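# Stitero opens its doors, and two robot arms sort a few things into baskets

**Uvwood, March** - Stitero let the public into its Uvwood workshop for an afternoon and put its two-armed sorting setup on show. The company has been promising local firms a machine that can pick and sort mixed goods, the kind of job that now takes a person, two hands and a good deal of patience. It drew 215 visitors between one o'clock and five, by the company's own door count. Many of them seemed to leave with the same questions they came in with.

The sales sheet handed out at the entrance called the system "ready for real work." The demonstration was more modest than that. Two arms shared one table and moved items between a pair of woven baskets, one brown and one yellow. Each run lasted a few minutes, and then the table was set up again by hand, by staff, while visitors waited.

That last part matters more than the company seemed to think. A sorting machine that needs a person to lay out its work between runs is still using a person. Asked how long the setup took compared with the run itself, a member of staff said the two were "not really comparable" and moved on to the next question.

Stitero says the system has completed 3734 picks since testing began last fall. It did not say how many tries it took to get there. A number like that sounds large until you put it next to the floor of a real warehouse, where one packer can get through that many items in a few shifts. The company also would not say whether the count includes picks where an item was dropped and picked up again. A failed pick followed by a good one could go down as one success, or two, or none, depending on who is keeping the sheet.

The choice of goods was also on the kind side. There was a roll of yellow tape, a toy carrot, a small can with a printed label and a purple foam cube, which is a fair spread of shapes but leaves out most of what makes sorting hard. Visitors from the shipping trade wanted to see thin plastic bags, loose cords, clear packaging and things that roll. Staff said some of those were "on the list." 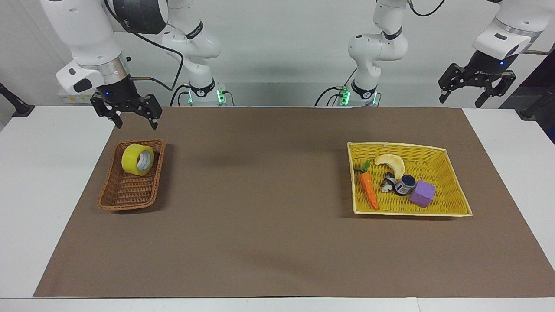

Bennani, whose name will be known to anyone who has read our letters page, was not won over and told us that a machine should be judged on the worst box of the day, and that the people selling it should let a buyer bring that box along. Staff had been asked during the three o'clock run whether visitors could put their own items on the table. The answer was no, for safety reasons, though a supervised trial could be arranged for companies that sign up.

It would be unfair to say there was nothing to see. The arms moved smoothly in the runs we watched, and they kept out of each other's way, which is harder than it looks when both are reaching over the same table. One grip on the carrot went wrong and the arm backed off and tried again without help. People clapped at that. It was the most useful minute of the afternoon, and it was also the only time the staff talked freely about what the system finds difficult. Soft things can shift when the fingers close, they said, and shiny labels can confuse the cameras.

More of that would have helped. Instead the talk kept returning to what the system will do next year.

Price was the other thin spot. Stitero did not give one. It spoke of a monthly plan that covers the arms, the software and repairs, with the cost set after a site visit. Small firms in the area have heard this before. Kevik, the parts supplier on the east side of town, ran a three-month trial of a different company's picking arm two years ago and sent it back. Its office told us the arm itself had worked well enough. The trouble was the time spent feeding it, clearing it and waiting for somebody to answer the support line. Kevik sent staff to the open afternoon and says it has not signed up for anything.

Then there are the jobs. Stitero's handout says the system will "free workers for better tasks," with no word on what those tasks are or who pays for the training. Asked about it, the company said each customer would make its own decisions. That is true, and it leaves the question where it was. One visitor who packs orders for a living asked whether the company had tried the job for a week before building a machine to do it. The staff member said the team had "studied it closely."

The company did offer some figures near the end, on a slide that was up for less than a minute. It listed 114 kinds of item the system has handled in testing. We asked for the full list, and for the success rate on each kind. Stitero said it would think about sharing a short version. As of this writing we have the slide and no list.

What would make a better demonstration is not hard to work out. Run the arms for a full hour with the clock showing. Put the misses on a board next to the hits. Let the goods come in mixed and messy, the way they do off a truck, and have someone from outside the company do the mixing. If staff have to step in, count it. A firm thinking about a monthly bill would learn more from that than from any number of short runs with a tidy table.

Stitero says a second open afternoon is planned for the early summer, at the same site, with the system working on "a wider range of products." Entry will be free again, and groups from local companies are asked to write ahead. The company said it was still deciding whether visitors will be allowed to bring items of their own.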